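Zip bag

A zip bag is a flexible plastic bag that closes along one edge with a pair of interlocking strips. It is used in homes, shops and workplaces to hold food, small parts, papers and other loose items, and it can be opened and closed many times before the strips wear out. The names zipper bag, press-seal bag and resealable bag are used for the same article.

Construction

The body of the bag is made from thin plastic film, in most cases polyethylene. The film is folded or joined at the bottom and sealed with heat along both sides, leaving the top open. A ridge runs along the inside of one lip of the opening and a matching groove runs along the other. Pressing the two together from one end to the other closes the bag. Some bags have two rows of ridges, and some carry a small slider that does the pressing.

Film thickness decides how a bag is used. Thin film is sold for sandwiches and snacks and tears easily at the side seams. Heavier film is sold for the freezer. Clear film lets the contents be identified without opening the bag, and many makers add a white panel for writing on.

Use for fruit

Whole fruit is often carried in zip bags, most commonly for school lunches and short trips. An apple and an orange fit side by side or one above the other in a medium bag. Round fruit does not fill the corners, and the spare film folds over on itself when the bag is laid flat.
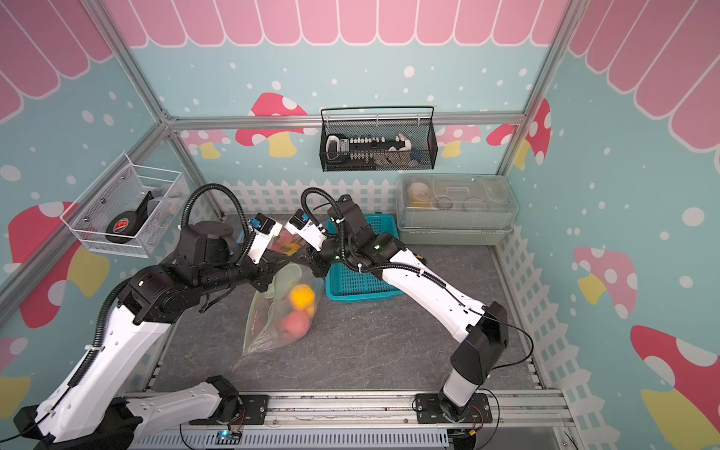 Storage in a closed bag is a different matter. Apples give off ethylene, a gas that speeds ripening in some other fruits, and a sealed bag holds the gas in. It also holds moisture, and water on the skin encourages mold. Household guides therefore advise leaving the strip partly open if fruit is to stay in the bag for more than a day or so. Oranges keep well at room temperature for several days and longer in the refrigerator. Cut fruit should be sealed and kept cold.

Packing

The usual method is to stand the bag on its bottom seam, fold the lips outward to form a cuff, and put the heaviest item in first. The cuff keeps the strips clean — juice, crumbs or sugar in the groove will stop it from closing. The bag is then laid flat, the air is pressed out toward the opening, and the strip is closed from one corner. With hard, round items little air can be removed, and forcing the film tight may split a seam.

Filled bags are commonly grouped in an open basket or a lidded box. Baskets with a grid bottom are easy to rinse and let air pass underneath. Clear boxes with lids stack better and suit dry goods.

Household survey

A small study of bag use was published in June 2020 by Maribel Ospina and Hnat Yurchenko. It followed 167 households in the town of Driretance, which together recorded 2,549 bags over the study period. Sandwiches and cut vegetables were the most common contents, followed by whole fruit. Bags that had held dry food were often used again, while those that had held meat were nearly always thrown away. The authors noted that many households kept washed bags but had no fixed place for drying them, and that these bags tended to be discarded later without a second use.

Two local brands, Koval and Virer, were named most often by the households. Koval bags were sold in boxes of 300 with a single strip. Virer bags had a double strip and a writing panel.

Care and disposal

A bag that has held dry food or unpeeled fruit can be washed by hand in warm water with dish soap, turned inside out and hung over a spoon or rack until dry. Bags that have held raw meat, fish or eggs should not be used again. Very hot water warps the strips.

Most curbside recycling programs do not accept plastic film, as it tangles in sorting equipment. Some grocery stores have collection bins for clean, dry film — zip bags are accepted in many of these, though sliders made of a different plastic may have to be cut off first.

See also: Freezer bag; Lunch box; Food storage; Plastic film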